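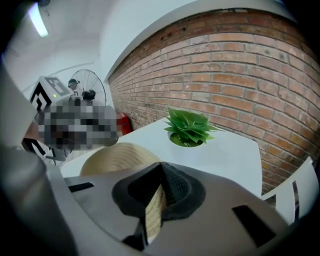 Straw hat with braided brim, on a white table

Lundis Pin Folder for park pins, Clinstead summer edition
Maker: Benolent
Article: 211
Edition: 600 pieces, numbered on the inside of the back cover
Availability: in stock, new delivery expected in September

Overview
Delivery and returns
Questions from buyers

Overview

The Lundis Pin Folder is a zipped folder for people who collect and trade enamel pins in amusement parks. It holds 100 pins of normal size and it closes flat, so you can put it in a rucksack and take it with you on the rides where bags are allowed. The Clinstead summer edition is the same folder as our standard one inside, but the cover has the carousel horse of Clinstead Park printed in dark green on cream, and the zip is green also.

We made the first Clinstead folder two years ago for the opening of the new water ride, and it was sold faster than we had planned. Many customers wrote to us afterwards that they would like to have the horse on it and not the water ride. This time it is the horse. The drawing is by Zsolt Vida, who also drew the set of season pins that the park shop sells at the main gate. The pins are not included with the folder.

Inside the folder

There are four pages of thick felt, and you can put pins on both sides of each page. Between the pages lies a sheet of soft foam. The pin backs of one page do not scratch the pins of the next page, which was the most common complaint about our older model. The foam sheets are loose and you can take them out if you need more room for large pins. Please keep them in a dry place, as we do not sell them separately at this moment.

The pages are held by rings. You can open the rings and change the order of the pages, or take one page out to show to another trader while the rest stays closed in your bag. Some collectors use the first page only for pins they want to trade and keep the others for themselves. We find this a good habit, particularly with children, who can be sad later about a pin they gave away too quickly.

On the inside of the front cover is a clear pocket for a park map or a pass. On the inside of the back cover is a small net pocket with a zip, for spare pin backs. A bag of rubber pin backs comes with every folder.

The cover

The cover is a woven polyester with a coating on the outside. It keeps out light rain and it can be cleaned with a damp cloth. It is not made for the washing machine. The print will stay clear for a long time if you do not leave the folder on the window shelf of a car, where strong sun makes the cream part yellow. This happened to one of our own samples in one summer.

The carrying strap is fixed on the left side and can be made longer or shorter. It is wide enough to be worn over the shoulder for a whole day. If you do not want to use it, it goes into the flat pocket at the back.

Which pins fit

All pins with one or two posts fit, with rubber backs or metal backs. Pins with locking backs fit too, but they need more depth, so we advise you to leave some space around them. Very big pins, for example the anniversary pins that come in their own box, are better on the last page with the foam sheet taken out. Pins with moving parts or hanging pieces should have a little piece of soft paper over them before you close the zip.

Brooches with a safety needle can be used as well, but the needle makes a larger hole in the felt.

About the numbering

Every folder has its number stamped on a small cloth label. Numbers are given in the order of packing and we cannot reserve a special number for you. We are asked this very often, and we are sorry to say no each time. When the 600 pieces are sold, the summer edition will not be made again. The standard folder in plain grey or plain green stays in our programme.

Delivery and returns

Orders received before noon leave our storehouse on the same working day. The folder comes in a carton box with a paper band around it. If you collect the folders themselves and want to keep the band in good condition, please open the box from the short side.

You can return an unused folder in its box. We cannot take back a folder which already had pins in it, as the holes in the felt remain visible. If the zip or a ring is faulty, write to us with the number of your folder and we will repair it or send another one. In the case of a limited edition the new folder will have a different number.

Collection in person is possible at the Hrubý shop, on the street behind the Clinstead station. Please choose this when you order and wait for our message before you go there. The shop is small and does not keep the folders without an order.

Questions from buyers

Can I buy extra pages?
Yes. The felt pages of the standard folder fit in the summer edition. The folder closes well with one extra page. With two extra pages the zip becomes tight.

Do the season pins of Zsolt Vida fit all on one page?
Yes, the whole set fits on one side of one page.

Is the folder allowed at the park trading tables?
Yes. The staff at the tables only ask that the folder lies open and that the pins have their backs on.

Is there a smaller folder for children?
We are preparing a smaller one with 4 rings and a shorter strap. It will have the same felt, and we will show it on this page when the price is known.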